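16 February 2018

Bench notes, wallpaper and marble top

Spent most of the morning on the wallpaper seams, so this entry is mostly about paste. Vitalii was right that the Grikow powder wants a longer soak than the packet says. I mixed the first bucket the way I always do and it went on lumpy, and the first length slid down the board like a wet towel. Second bucket sat while I had coffee and behaved much better. Note for whoever does the next set: mix it before you cut anything, not after.

The ovals are a pain to match. The pattern looks random until you hang two lengths side by side, and then your eye goes straight to the one oval that got sliced in half and doesn't meet its other half. I wasted a good 780 mm of the roll lining up the first corner (yes, I measured the scrap, I was annoyed). We bought the roll from Flaltano and there is one more on the shelf, same batch number, so please don't use it for shelf liner again!

Olesia came by and asked why we didn't go with plain cream paint. Fair question. Paint shows every bump in the panels and I've filled those bumps twice already. The print hides them. She still thinks the ovals are too busy next to the veining on the marble and she may have a point, but we've got both now and I'm not peeling anything off.

The marble top: I wiped it down with the Brøndum stone soap, thinned a lot. It left a haze the first time — too much soap — and a second wipe with plain water took care of it. Do not use the vinegar spray from the kitchen on it. Somebody did that to the old pale slab and it has a dull ring to this day. For the sticky patch by the back I used a plastic scraper and patience.

Sanding log, for the offcut of stone I'm practicing edges on: started coarse, worked up to 3000 grit by hand, wet all the way. Feels lovely. The edge still has a flat spot where I leaned on it.

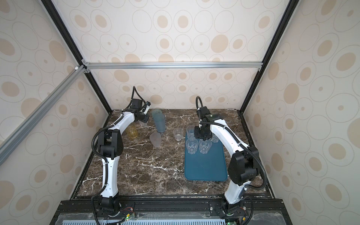 Glassware is what I want to sort out next, and the tray along with it. Clear cups are hard to keep looking decent on a dark top, every smear and water ring stands out, and I keep going back and forth on whether to swap them for something with a bit of color. The teal-blue tray helps a lot, I think. Against all that dark brown it's the one thing you can find at a glance, and the cups on it read much better than the clear one out on the stone. Olesia wants a cream tray to go with the walls. I say it would vanish. We'll try hers in May when the Gadolel order comes.

Left to do: press down the loose seam at the bottom of the right wall, new blade for the trimming knife, label the second paste bucket. Vitalii has the seam roller, ask him for it before he takes it home again.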